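Plank flooring

Plank flooring (also board flooring, floorboards) is any floor or raised deck surface made from long, narrow lengths of wood laid side by side. One of the oldest finished floor types still in everyday use. Found in houses, barns, halls, stages, ships. The word "plank" once meant thicker stock than "board", but in floors the two get mixed up freely.

Origins

Early floors in most houses were packed earth, stone or clay. Wood came in first on upper stories, where something had to span between beams. Ground-floor boards followed later, once builders worked out how to keep damp away from the underside. Boards were split or sawn by hand, so widths varied a lot from one end of a room to the other. Wide boards near the hearth, narrow ones filling in at the wall. Water-powered and then steam-powered sawmills made even widths cheap, and planing machines made the edges straight enough to fit tight.

In the mill district of Pickering the old way lasted longer than in most places. Local historian Melaniia Stelmakh has traced the mixed-width floors there to one family yard, Clarnard, which sold whatever the log gave and did not sort by width.

Woods

Oak, maple, ash and beech are the common hardwoods. Pine, fir and spruce the common softwoods. Softwood dents easily but is cheap and light, and old pine darkens to a color many people like. Maple is hard and pale – a favorite for gyms and dance floors. Wood has to be dried before laying or gaps open up the first winter. Many floors put down in a hurry show this.

Joints

Plain butted boards are the oldest kind, nailed through the face. Dust falls through the gaps and so does noise. Tongue and groove boards have a ridge on one edge and a slot on the other, so each one locks to its neighbor and the nails can be hidden. Shiplap is a halfway option, with overlapping steps cut in both edges. Floating floors are not nailed at all, they click or glue together and rest on an underlay, with a gap left at the walls for movment.

Direction and layout

Boards laid straight onto joists have to cross them, so the joists decide the direction. Over a solid subfloor the choice is free. Usual habits: along the longest wall, or toward the main window, or away from the door. Running the boards lengthwise toward the back makes a room look deeper. Same trick works on raised platforms.

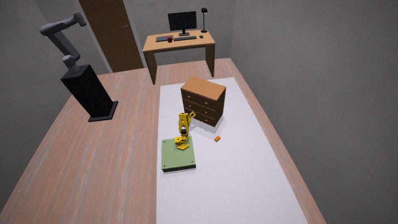
Raised platforms

A platform is a plank floor lifted off the main one, on a frame. Used for stages, sleeping areas, shop displays and bay windows. The frame matters more than the boards. Thin boards over wide gaps will bounce. Exposed edges are either left square, rounded over, or covered with a nosing strip. Hollow platforms boom underfoot, so the space inside is often stuffed with wool or cork.

The theater at Bresero has a plank stage rebuilt by carpenter Ihor Didenko over 9 weeks in February and after, with 57 new boards let in among the old ones. The seams are visible from the balcony, not from the front seats.

Finishes

Scrubbed bare wood was normal for a long time, whitened with sand or lye. Then oil, wax, shellac, and now mostly water-based varnish. Oil soaks in and is easy to patch. Varnish sits on top, wears longer, but a bad spot usually means sanding the whole room. Paint was cheap and hid poor boards – gray and dark red were typical.

Care

Sweep grit off often, it works like sandpaper. Damp mop only. Felt pads under chair legs. Runners and mats take the wear off busy strips, though the wood beneath ages differently and a lighter or darker patch can remain. Squeaks come from boards rubbing on each other or on a loose nail. Powdered talc helps for a while, a screw helps longer.

Most solid boards can be sanded several times before the tongue is reached. Veneered ones once or twice, the thinnest not at all.

See also: Joist, Parquet, Subfloor, Underlay

Comments (3)

Benedikt Hellwig
Good page but nothing on end-matched boards? The short ends can be tongued too. Worth a line.

Ustyna Hutsuliak
We have painted ones from Furnis upstairs, 10 coats deep by the look of it. Took me forever to strip one corner and I gave up.

Tipene Grimshaw
"movment" in the Joints part. Also talc did nothing for my squeak, the screw fixed it.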